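Section 6: Setting Up the Kitchen Table and Checking the Colander Grasp

By now the arm is bolted down and Findano knows where home is, so you have reached the part most of us were looking forward to! Take your time with the table. Joanne Marsden and I set ours up in the back of the Kettle workshop and moved things far too often before we learned to leave them alone.

The table with its play food and green colander, from overhead and from the wrist.
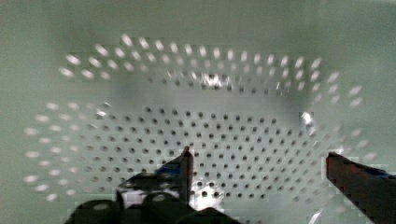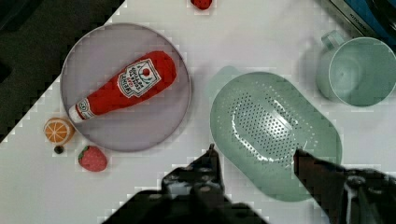
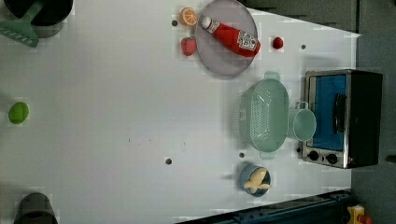
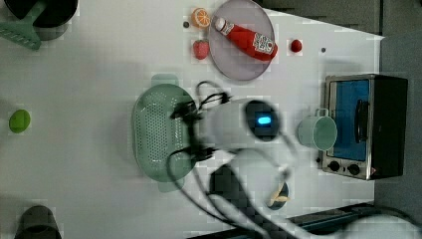

1. Send the arm home and wait until it has come to a full stop before you reach over the table.

2. Put out the larger things first (plate, toaster oven, pots), then the small play food. Leave yourself a clear path to the colander from the arm's side.

3. Open the wrist view and the overhead view in Findano, side by side. If either one lags, close everything else on the computer and try again.

4. Set the jog speed to slow and bring the fingers over the colander with the gripper open. Go down in small steps, watching the wrist view the whole way.

NOTE: Shiny plastic throws glare back at a wrist camera, and a bright patch can hide a rim from you. Turn the lamp a little or pull the blind, whichever is easier in your shop.

5. Close the fingers gently on the rim, lift 2 inches, hold, and set it back down. Save the pose under a name you will still recognize next month.

6. Repeat with the cup, coming in from the side away from the handle.

CAUTION: Check the cable slack at the wrist before every session. A loop that hangs low can catch on a handle and drag it along. Keep one hand near the stop button whenever the arm is moving.

If the arm halts partway with error 298, it has met more resistance than it expected. Press stop, back it up by hand, and look for a snag before you clear the message. Brenda Oakley's notes on adjusting the force limit are in the next section.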